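Monday

Up at six to get the early train to Coste. Rain until the tunnel, dry on the other side. The carriage was half full and the heating was on, in June. I read thirty pages and then slept.

Darnell Calloway met me outside the station and we walked to the start of the ridge path. He has done it before and set the pace. The first part is a farm track with two gates, then it gets steep through bracken, and after that it is all stone. My left boot rubbed from the second gate onwards. I put a plaster on at the stream and it came off again before the top.

The sign at the cairn says 2,042 feet. Darnell's map says something different, and we argued over it while we ate. Cheese rolls, one apple each, the last of the fruit cake. Too windy to sit for long. We could see the reservoir at Pitora but not the sea.

Came down the east side, which was a mistake. The path has washed out below the wall and we lost 200 feet going the wrong way and had to climb back up. Missed the 3.15. Tea at Desis while we waited, two pots and a toasted teacake, £36 for the week so far on food out, so I must stop that.

Home by seven. Bath, soup, feet up. The blister is the size of a ten pence piece.

To do before the next walk:

New laces and thicker socks.

Ring Zekside about the tent pole. They have had it since April.

Look up the bus times from Pitora.
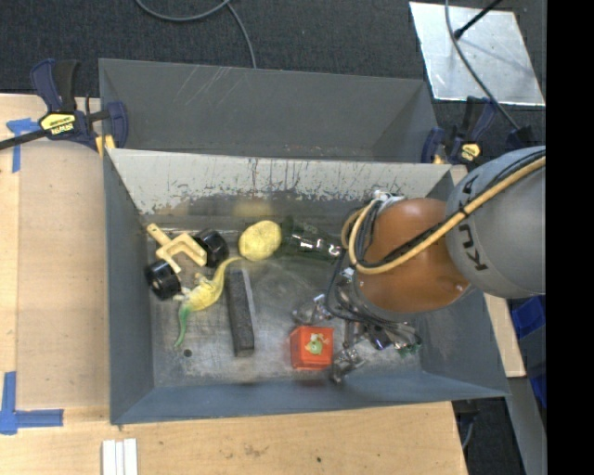 Put the map back in the car.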